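Notes > Interiors > Acoustics

Reverberation in a 128-seat dining room

8/19/23, by Montri Phuthong

The Royer is a restaurant on the ground floor of a former bank. It seats 128 in one room. The floor is terrazzo, the long wall is glass, and the ceiling is painted concrete at a height that suited a banking hall. The owners took it over in February and by the second week were getting complaints that people could not hear each other across a table for two.

I was brought in to look at the ceiling. My part was limited to sound and to the parts of the fit-out that affect it. Lighting and furniture were already under contract to Lindine, who had drawn up a good plan with very few soft surfaces in it.

The problem

Reverberation time is the number of seconds a sound takes to fall by 60 decibels after the source stops. For a restaurant I aim for less than one second in the speech range. The empty room at the Royer was well above two. A full room does better, as people absorb sound, but they also talk, and once the level passes a certain point each table raises its voice to be heard over the next.

The usual fix is to add absorption, and the first question is where. Walls are the most useful place in a narrow room, as they stop sound bouncing back and forth at head height. In this room one long wall was glass and the other carried the bar shelving. That left the ceiling, the undersides of the tables, the banquettes and a strip of wall by the kitchen door.

Ceiling

The ceiling plan has 1,056 square feet of panel in four bays. I used a two-inch felt-faced board from Skaslow, hung on wire with an eight-inch gap above it. The gap matters. A panel fixed flat to concrete does well with high frequencies and poorly with the low end of male speech. Hung lower, it picks up more of that range and also takes in sound on its back face.

Hanging panels have to be worked out around the sprinklers. We lost one row in the second bay for this reason and moved the panels to the area over the host stand. It was a fair trade, though the reflected ceiling plan went through five revisions and the number on the drawing did not match the number on the order until the last one.

Seating and tables

Lindine had specified banquettes with hard shell backs. We agreed on an upholstered back up to shoulder height, with an open-weave fabric over foam. Vinyl would have been easier to clean but seals the foam and makes it nearly useless as an absorber. The fabric has been treated for stains. I would like to see how it looks after a year of service before using it again.

The table undersides were fitted with thin felt from Flondance, glued and stapled. The effect per table is small. It does cut the clatter when plates are set down, and the servers noticed that before they noticed the ceiling.

Chair feet on terrazzo are a separate issue. Nylon glides were replaced with felt ones. These wear out, so a box of 300 spares is kept in the dry store.

Cost

The felt for the tables came to around 2,000 dollars fitted. The ceiling cost far more, most of it labor at height, and it had to be done at night with the room cleared each morning for lunch. If the work had been part of the original fit-out, the lift would already have been on site. I have made this point to owners before and expect to make it again.

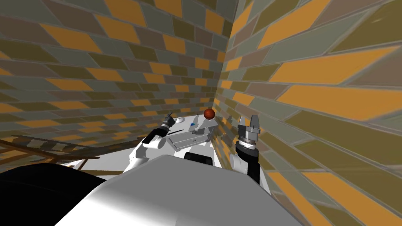 After the work

Measured empty, the room now comes in at 0.9 seconds averaged over the speech bands. The far end by the glass is still livelier than the rest. A heavy curtain would help there, but the owners want the street view kept at dinner, so it has been left alone.

The strip by the kitchen door has not been treated. The board we had picked did not meet the cleaning requirement that close to the pass, and the washable version has a long lead time. I have asked Skaslow for a sample with a sealed edge.

I will take a second set of readings with the room full, using the same two microphone positions, and add the figures to this page.

Last updated: full-room readings still to be added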